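Print this article | E-mail this article

01/02/2022
By Nour Semaan

Urio has opened a training program in Lurodport in which operators teach household chores to two-armed robots by remote control. Under the program, an operator guides both arms through a task while cameras record each movement. The recordings are then used to prepare the robot to attempt the same task without assistance.

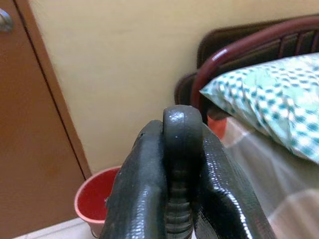
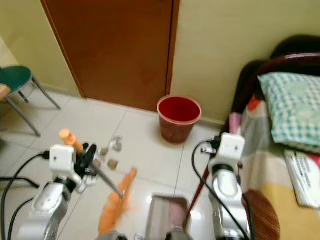
Views recorded during work in a bedroom, the second with a broom and dustpan in use.

The company reported that 3904 demonstrations have been collected since October. Each operator completes 30 hours of practice before any recordings are accepted.

"Sweeping requires the two arms to work together, and new operators need time to learn it," said Dalal Bitar, who directs the program. "We ask them to move slowly and to repeat the task from different starting positions."

The program employs seven operators. Urio expects to open a second site in Stestow.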